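Grinora Deep Bin, 38 quart: a review after a hard winter

I finally have a storage bin I want to tell people about! I bought the Grinora deep bin from the Shearer outlet in May for our mudroom, mostly for the odds and ends that never get a home: brushes, bottles, the dog's toys, whatever comes out of the car. I liked it so much that I went back for 3 more.

The big thing for me is the depth. You can throw stuff in from across the room and it stays in. The sides are tall enough that a long-handled brush can lie along the bottom without poking out, and small things don't vanish because the floor is flat and open (I had a Plosness bin before this with a ribbed bottom, and every cap and coin we owned ended up in the grooves). There are holes in the floor too, so I can rinse it in the yard and let it drain.

It does scuff. Mine picked up marks on the walls in the first month, and the paint inside has taken a beating from being dragged, loaded and dumped. I don't mind one bit, but if you want something pretty for the living room, look elsewhere.

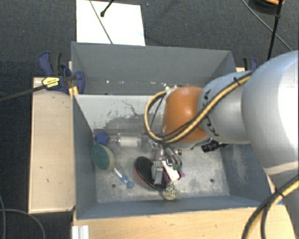

Trerkirville wrote in the comments that the paint on theirs started to go even sooner, and that a rubber mat cut to size has kept the floor looking decent. They also wished the bin came with a lid. I'm with them on the lid! I've tried the mat since, and it's great for quieting things down when you drop a bottle in, though you do have to cut around the holes or the water just sits there.

Cleaning takes me about 4 minutes with dish soap and a stiff brush. The only other gripe is weight: it's heavy once it's full, and I'd love a handle on the short side.

I paid 90 dollars for the first one and would pay it again. The other three are in the garage now, and I'm eyeing a spot under the stairs.

Updated 4th March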